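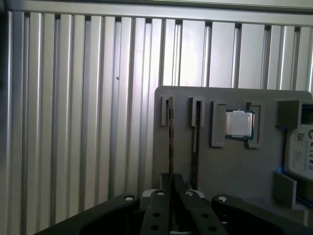 Pleats are back, and I have once again fallen for them with my whole wallet. The Cinoria fall collection landed in October, and I lasted until lunchtime before ordering the long gray skirt, the one with a sheen like a well-kept toaster.

It has 300 pleats, according to the tag. I believe the tag. I also believed the tag when it said "easy care," and I have now spent 18 minutes with an iron and a damp dish towel trying to talk the hem into lying down.
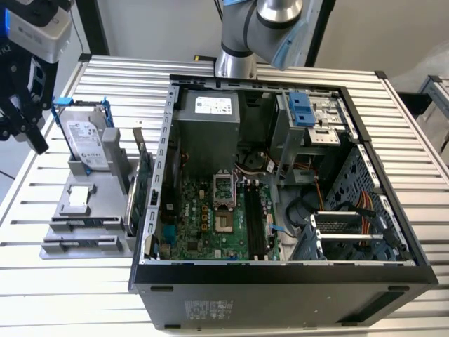
The inside of a Dell, side panel off.

Sitting is the other issue. You get up from a train seat and the back of you looks like a slept-on accordion. Clastley makes a cheaper version in polyester that holds its folds through anything, probably including a house fire, but it crackles when you walk and it picked up every cat hair in my apartment, and I don't have a cat.

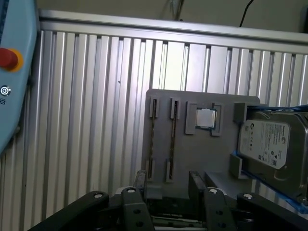 Photo: Makori

With what, then? I tried 7 tops. Anything loose turned me into a lampshade. A thin black turtleneck, tucked in, was the winner, with flat boots and no belt (the belt made the waist pleats stick out like a ruff). The Flalaretti cropped jacket would be perfect over it and I have visited it twice, mostly to check whether it had gotten cheaper. It had not.

Next up is the pleated scarf, which I have already ordered.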